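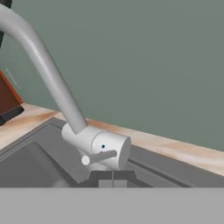 Kitchen faucet with the usual blue and red marks for cold and hot.

Hard water in Oltarham: what to expect this fall

Most households in Oltarham will notice a change in their tap water starting in September. The town is switching the north side of the system from the reservoir to the Fostmont wells while the reservoir intake is repaired. The well water is safe to drink and is tested on the same schedule as before. It is also a good deal harder, and people who have lived here long enough to remember the last switch will know what that means for kettles, shower heads and glassware.

The work is expected to last around 9 weeks. Homes south of the rail line are already on well water and will see no difference.

Hard water carries more calcium and magnesium. Neither is harmful. What they do is leave a white, chalky crust wherever water sits and dries, and they make soap slow to lather. You may find yourself reaching for more detergent. Try a little extra first and see how the clothes come out before changing brands or buying additives. Many detergent boxes print a separate dose for hard water, usually on the back in small type.

Faucets are where most people see it first. The small screen at the end of the spout, called an aerator, collects scale and grit, and the stream gets thin or starts to spray sideways. On most faucets the aerator unscrews by hand or with pliers wrapped in a cloth. Soak it in plain white vinegar for an hour, brush it with an old toothbrush, rinse, and screw it back on. Put a plug in the drain before you start. The washer is easy to lose.

If only the hot side has gone weak, the aerator is probably fine and the trouble is farther back. Check that the shutoff valve under the sink is fully open. After that, look to the water heater.
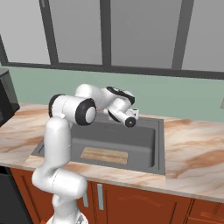 Water heaters do collect scale faster on well water, and the tank types are the ones to watch. A popping or rumbling sound when the burner is on usually means there is sediment at the bottom. Draining a few gallons from the valve near the floor will clear some of it. Turn off the gas or the power first, and let the water cool. If the heater is more than 5 years old and has never been flushed, it may be better to have a plumber do it — old drain valves do not always close again.

Tankless heaters need a different treatment, with a small pump and a descaling solution run through the unit. The tool library on Getotville Road has 2 of these kits to lend. They go out for three days at a time, and the list fills quickly once the weather turns. Bring your own bucket and hoses.

For kettles and coffee makers, half vinegar and half water brought to a boil and left to stand will take off most of the crust. Rinse well and boil a full pot of clean water before you use it again. Check the manual on a coffee maker, as some makers do not want vinegar in the machine. Citric acid from the baking aisle does the same job with less smell.

Stone counters are the exception to all this vinegar. Marble and limestone will etch if vinegar or lemon juice is left on them, and the dull spot does not wipe off. Keep the bowl on a tray, or do the soaking somewhere else. For scale on the stone itself, use a cleaner labeled for it, then dry the counter.

House plants mostly put up with hard water. Ferns and African violets may get brown tips. If yours do, catch some rain in a pail. The same goes for anyone who fills a steam iron from the tap.

A few readers have asked whether to buy a softener. For a change this short it is hard to make the cost work out. A softener also adds some sodium to the water, so anyone on a low-salt diet should ask a doctor before putting one on the drinking supply. Pitcher filters improve the taste for some people but, depending on the type, may take out very little of the hardness.

Free test strips are available at the front desk of the town office and at the Văn bakery on the square. There are 40 packs to start with, one to a household please. Dip the strip, wait the time printed on the packet, and match the color to the chart.

On the morning of the switch the water may run cloudy or slightly brown. Run the cold tap in the kitchen until it clears, and hold off on laundry until it does. If it is still discolored by evening, call the water department and give them your street and the time you first noticed it.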